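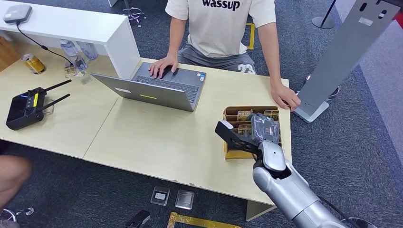

The Boltaleck packing cell is one robot arm with gripper, working at a normal office desk, and most of the questions we receive are about how to keep it running between the visits of our technicians. The answers on this page were collected by Joelle Abou Jaoude at Semham and apply to every cell that is set up at a desk. The carton you use for the first trials should have compartments, like the cardboard box on the desk in the photo, where the small packets stand upright between the dividers. A carton without dividers is possible also, but please read the question about cartons first.

Which desk can I use?

Any desk that does not rock when you lean on it with both hands. If the top is made of two panels, check that the seam is flat. When one panel is higher than the other, the carton will catch on it and turn a little, and all your saved positions will be wrong by the same small angle. Tighten the brackets under the top before you do anything in the software.

Do I have to fix the desk to the floor?

No. On carpet we recommend that you mark the position of the legs with tape, so the desk can be put back after cleaning. If the desk has been moved, even if it looks the same as before, run the "Desk check" from the laptop. It takes less time than finding out later why the packets are dropped beside the box.

What does the yellow tape on the floor mean?

It is the border of the working area. During the set-up we put the tape 600 mm outside the longest reach of the arm, measured at floor level. Chairs and bags stay outside when the cell is in automatic mode. In teaching mode a trained operator may sit at the desk. Please replace the tape when it begins to lift, and measure again instead of following the old glue marks.

Where do I keep the remote controller?

On the desk, at the side away from the arm, where the operator can take it without reaching over the carton. Do not leave it in a drawer. The antennas should not be folded flat during work. If the connection is weak, first charge the controller, then move metal objects away from it, and only then change the radio channel. After a change of channel you must restart both sides, the controller and the arm.

Can I have drinks on the desk?

Our rule is closed bottles only, and at the far side from the arm. We know that this rule is not always followed. If liquid goes on the desk, stop the cell, take the laptop away and dry the desk before you look at the arm. Please do not wipe the joints with a wet cloth.

How do I teach the position of a new carton?

Put the carton in its place and open all the flaps fully. Choose "New carton" on the laptop, then move the gripper with the controller to the first compartment and save. Do the same for the compartment in the opposite corner. The software calculates the others. Go slowly, because the divider is only cardboard and bends before you notice it. At the end let the cell run one empty cycle and watch from the side.

What about a carton without dividers?

The packets fall over as soon as two or three are removed, and the gripper then closes on an edge. You can put in a piece of folded cardboard as support. For bags, choose the program "Soft item" and a lower closing force. A full bag and a half-full bag behave very differently, so teach them as two items.

How often must the gripper be cleaned?

Every 500 cycles, or at the end of the day if this comes first. Use a dry brush for the jaws and remove any glue from labels with the cleaner that is in the Bivness service kit. Alcohol makes the black surface dull, but it does no other damage. Do not put oil on the jaws.

When does the arm need service?

After 2000 working hours. The counter is on the laptop under "Machine", and a yellow message appears before the limit. The service is done at our workshop in Boutros and you can order a replacement arm for this time. Please order early if you want it in December, as the workshop is closed for part of that month.

The arm stops in the middle of a movement and the laptop shows no error. What should I do?

Check the cables first. A cable that hangs down from a shelf can be pulled by a sleeve or by the carton, and a plug that is half out gives exactly this fault. Push in every plug, fix the cable along the edge of the shelf, and restart. If the arm stops again at the same place, write down the joint number from the "Machine" page and send it to us.

May I change the gripper jaws myself?

Yes. Switch off the power, remove the 2 screws at the base of each jaw and keep them in a small box, they are easily lost in carpet. Put the new jaws with the flat side facing inward. Tighten by hand only, then run "Gripper zero". If you forget this last step the jaws will close too early and thin packets will slip.

Who can I contact?

Write to the Semham service desk and give the serial number from the label on the base of the arm. A photo of the whole desk, with the carton in place, helps us more than a long explanation.

Page last updated: Tuesday, April 4, 2023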